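4 Apr 2021, PC teardown cell

Good session today! Glória took the remote control for the whole first half and I logged, then we swapped. The tower goes on its side with the panel off before we start, and we're only teaching the one stretch for now: reach in over the drive bay, line up on a blue caddy, back out the same way. No pulling yet.

Biggest win was slowing the last bit of the approach. I dropped the speed cap to 5 percent near the caddies and the demos got so much cleaner (Glória says it feels like stirring honey, but she kept using it). Thibault wants to try hand guiding for the same move, and I'm really curious how the two sets compare.

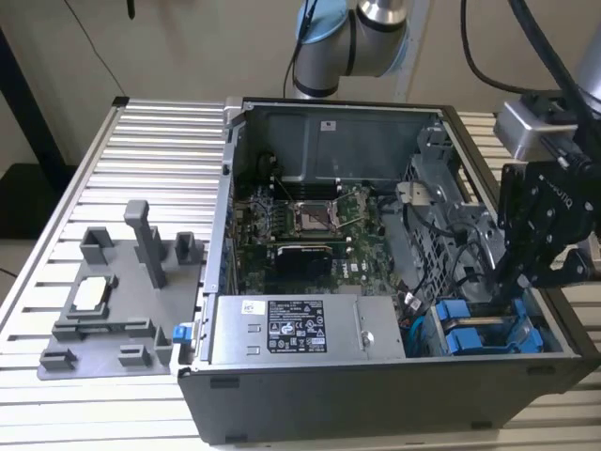 We kept 3 of the demos from the first half and nearly everything after the swap. The rejects all had the same fault, a little sideways wiggle when the operator changes their mind about which caddy to go for. So new rule: say the target out loud, then move. It sounds silly and it helped right away!

Running total in the Bumari folder is some 400 demos. Thibault thinks 1,000 by September is doable, and at today's pace I believe him.

To do:
- re-zero the gripper before the next run
- ask Glória for her stick settings and save them as default
- try coming in from a steeper angle, still too close to the drive cage for my taste
- Thibault to write up the hand guiding steps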